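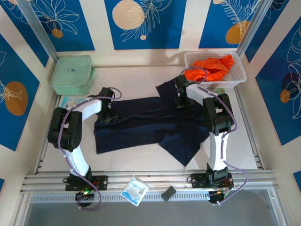
The navy one, on the white table

The Navy One

My aunt left me the house on Pusley Road and 220 dollars in an envelope marked LAUNDRY.

I spent the first week on her clothes. The wallpaper in the back room had leaves all over it, white on blue, and she had dressed to match. Blue shirts, blue skirts, blue socks. I folded each one and set it on the pile for the church.

The navy one gave me trouble. I laid it out and pulled it straight, and it creased somewhere else. I folded it twice and it slid open. I put it at the bottom of the pile, then took it out again.

She wore it the March she drove me to Jakab for my first job. It was 300 miles and she didn't stop talking - mostly about how to get grease out of cotton.

The orange cloth went in the basket with the holes. I zipped up the green pouch without looking inside.

By dark the pile was done. The navy one was still on the table, one long piece of it hanging crooked. I turned off the light and went to find something to eat.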